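Ratau Grasp Scoring Package: Review of the Method and the Published Result

Category: Research software, robotic picking
Reviewed version: second public release
Rating: 4 out of 5

The Ratau package is a method for training a robot arm to pick mixed objects out of one bin and place them in another. It is supplied as a set of training scripts, a pretrained grasp scoring model and a short written report. Our laboratory reviewed the package at the request of two member departments that were considering it for teaching and for small research projects. The review covers the method, the result claimed in the report, and the amount of work required to reproduce that result.

The method

Most picking systems of this type score a grasp by whether the gripper closes on something. Ratau scores a grasp by whether the object is still held at the end of the lift. The authors argue that the first measure rewards shallow grasps on edges and corners, which close well and then slip. The model therefore receives its training label later in the motion, and each attempt takes slightly longer to record.

The second feature is the treatment of failed attempts. Failures are kept in the training set and sorted by the stage at which they occurred: approach, closing, lift or transfer. The model is asked to predict the stage as well as the final outcome. The report states that this extra prediction helps when the amount of data is small. The released training set contains 3,533 attempts, a modest number for work of this kind, and the claim is therefore of practical interest to departments with one arm and limited operator hours.

The published result

The report compares the full method with a version trained on final outcome only. The full method performs better on objects that were not seen in training, and the two versions are close on familiar objects. We consider the comparison fair. Both versions use the same attempts, the same camera view and the same gripper. We would have preferred to see results from more than one training run for each version, as the difference on some object groups is small enough that it could change with a different starting point.

The report is less clear on clutter. It uses the term "moderate clutter" without defining it, and the results table places bins with touching objects in the same group as bins with separated objects. These are different problems for a two-bin transfer task. A reader who wishes to know how the method behaves when a cup stands against another item will not find the answer in the table.

Installation and use

Setup required 6 working days, of which the larger part was spent on camera calibration. The calibration guide, written for the Gokley mount, is complete but assumes that the reader has already fixed the bins in place. Bins must be clamped before calibration begins and must not be moved afterward. We recommend that this instruction be placed on the first page.

Training ran without error on our standard workstation. The log files are well organized, and the stage labels for failed attempts can be reviewed and corrected by hand through a simple viewer. This viewer was the most useful part of the package for our staff. Labels near the boundary between closing and lift were the ones most often corrected.

The model also tolerates worn equipment. Scratches and scuffs on bin surfaces can draw false grasp proposals in some older systems. The scoring model gave such marks low values in the attempts we examined, although we did not test this point separately. 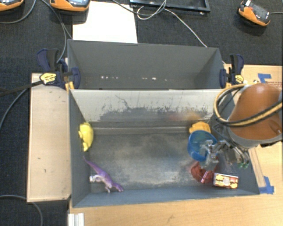
Review by Selma Kelmendi
Laboratory Methods and Equipment
16 Nov 2018

Comparison with other packages

Two other packages were considered for the same purpose. Ponance is easier to install and has better documentation, but it scores closing only and discards failed attempts. Bùi offers similar stage labels and a wider choice of grippers. Its training scripts, however, depend on a simulator that must be licensed separately, and a department without that license will not be able to retrain the model.

Limitations

The package supports one arm and one gripper at a time. Soft items and clear items are not addressed in the report. The scripts have no means of resuming a recording session after a stop, and an interrupted session must be entered as two separate sets and merged by hand.

Recommendation

The package is suitable for departments that already operate an arm and wish to study grasp scoring with a small data set. It is not recommended as a first system. Departments that adopt it should plan for a calibration period, keep all failed attempts, and report touching and separated objects in separate groups. Requests for the correction notes prepared during this review may be sent to the equipment desk.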